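4. Operating rules for tabletop manipulation in shared rooms

4.1 Scope

The rules in this section apply to a single fixed arm working over a table in a room that people also use for other things. They do not replace the risk assessment that has to be done before an arm is switched on for the first time, and they do not cover mobile bases. We wrote them for research groups that run many short episodes per day with changing operators, where the hardware stays put but the task, the objects and the person at the controls may change several times before lunch.

The starting point was the set of house rules used at the Bokberg site, a two-page document that had grown by addition for several years. Kourkoulas collected it together with the rules from the Prorkia site, and we compared the two line by line. They agreed on speed limits and on who may reset a stop. They disagreed on almost everything to do with the table itself: what may be on it, how it is cleared, and who decides that it is clear. Most of this section deals with those points.

4.2 The table before an episode

An episode may start only when the operator has looked at the table directly. A look at the camera view does not count. Camera views leave out the near edge of the table at both sites, and that is where people put down phones, tape and screwdrivers.

Everything on the table must be on the task sheet. If an object is not on the sheet, it is taken off the table or it is added to the sheet, and the operator writes down which. We first allowed a third option, moving the object out of reach of the arm, and dropped it after the July review. Operators judged reach by eye and were wrong often enough that the option was not worth keeping.

Containers, baskets and racks need two further checks. An open wire container has to be treated as a solid body for planning, even where the gripper fingers would fit between the wires. Depth sensors return points from behind the grid as well as from the grid itself, and a planner that trusts those points will send the arm into the wire. The container model in the planner must therefore be a closed box, with only the top left open, and its margin must be set by hand. The second check is the height of the rim. It is measured on the table, at the highest point, and entered in millimeters. Values copied from a catalog are not accepted, as wire goods bend in storage and seldom sit level.

4.3 People in the room

Neither site has a closed cell. At both, people sit, read or hold meetings in the same room while the arm is in use, and this will not change. The rules therefore divide the floor into two zones. The inner zone is everything within the reach of the arm plus one meter. Only the operator may be in it during an episode, and the operator must have a stop button in hand. The outer zone is the rest of the room. People may stay there and need no training, but they must be told when a session starts.

Tsolakis argued for a light signal in place of the spoken notice. We tried both. The light was missed by people facing away from it, and after some days it was ignored by those who could see it. The spoken notice stayed in the rules. It is given once per session and not once per episode, since a notice repeated every few minutes is soon treated as background noise.

People in the outer zone may appear in recordings. Each site must state this on the door and must have a written way to have a recording withdrawn. Where the background is not needed for the task, it should be masked before the data leave the site. Masking is done on a copy, and the raw file is kept under the same access rules as any other personal data.

4.4 Parking position and pauses

Between episodes the arm returns to a parking position above the table, clear of every listed object. The gripper is left open and empty. A parked arm is still a powered arm, and the inner zone stays in force until the drive power is off.
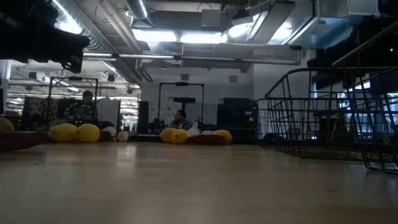
If a pause lasts longer than 600 seconds, drive power is cut. The Bokberg rules had no limit for pauses, and the logs show arms left powered through entire meetings. The limit is enforced in software, with no override for the operator. Several operators asked for one. We decided against it, because restarting takes under a minute with the Kirance controller and the loss of time is small.

After a pause of any length the operator repeats the direct look at the table. This is the rule that is skipped most often.

4.5 Logging

We checked the rules against the session logs from both sites. The logs hold 2,019 episodes, of which 273 had at least one departure from the rules as written. The largest group was a missing table check after a pause. The next was an object on the table that was not on the sheet. Departures from the zone rules were few, though they depend on operators reporting themselves and should be read with that in mind.

An episode with a departure is kept and marked. It must not be deleted, and it must not be repaired by editing the sheet afterward. The mark names the rule by number and carries one line of free text. We suggest that each site read 100 marked lines before changing any rule, so that changes follow from what operators write and not from the most recent incident.

4.6 Open points

Two matters are left open. The first is the one-meter margin for the inner zone, which was taken over from the Bokberg rules and has no measurement behind it. A slower arm could justify less and a long tool will require more. Deligiannis has agreed to test the margin with three tool lengths, and the result will be added to the next version of the rules.

The second is training for visitors who operate the arm once, for a demonstration. At present they are treated as operators and go through the full procedure. Both sites find this heavy for a session of ten minutes, and neither has yet proposed a shorter form that keeps the table check and the stop button drill.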